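Ticket 503 - Tramora lounge, ground floor
Subject: Trernholm round tray, center knob / rim wobble on marble
Opened: 31/07/2020
Status: open, waiting on Gosteck
Category: furniture + fittings

Reported: round beige tray rocks when you set it on the marble. Push one side of the rim, other side lifts. Knob in the middle turns when it shouldnt. Want to know if its the tray or the floor before we order any more.

Log

Entry 1. Put tray flat on marble, middle of the room. Rocks. Turned it a quarter, still rocks, same side of the tray. So probably not the floor.

Entry 2. Moved it up on the wooden platform. Rocks there too but less. Wood is a bit forgiving I guess. Ruling out the marble for now, not 100%.

Entry 3. Knob. Finger tight only. Turned clockwise until it stopped, left it overnight, loose again by morning. No washer that I can find. Parts sheet from Fagundes lists a washer, part 159. Either it was never in the box or it went out with the packaging. Checked what was left of the packaging, nothing.

Entry 4. Tried a paper washer cut from a cereal box. Knob holds. Rocking the same. So two seperate problems, please don't merge them again (see ticket 251, closed as duplicate, it wasn't).
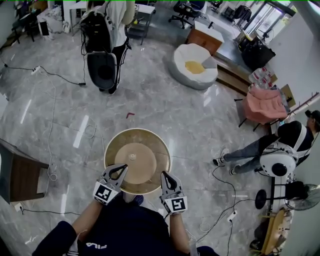 Entry 5. Straightedge across the bottom. Gap on one side, can slide a business card in. Other side nothing. Tray is warped, pretty sure. Rim looks fine from the top, you'd never spot it by eye.

Entry 6. Called Gosteck. They asked if it had been near heat. Not that I know of. It gets light from the glass door when it's left on that side of the room, told them that. They want the batch number. No batch number on the underside, only a molded 18 which they say is the mold and no use to them. Asked what else they need. "A photo of the bottom." Sent.

Entry 7. Felt pads, stick-on kind, two on the low side. Rocking gone on marble. One pad peeled when the tray got slid across the floor instead of lifted. Glossy floor, everything slides. Put on a new one. Please LIFT it.

Workaround until replaced
Felt pads on the low side, paper washer under the knob. Don't crank the knob, it'll go past the stop and then you're starting over.

Still open
- replacement tray from Gosteck, no ship date yet
- real washer, part 159, asked Fagundes for two
- reopen 251 or link it here, whoever has the permissions, I don't

Also the trays we got in April don't do this. Same model name on the box. Will put a straightedge on one of those tomorow and add the result here.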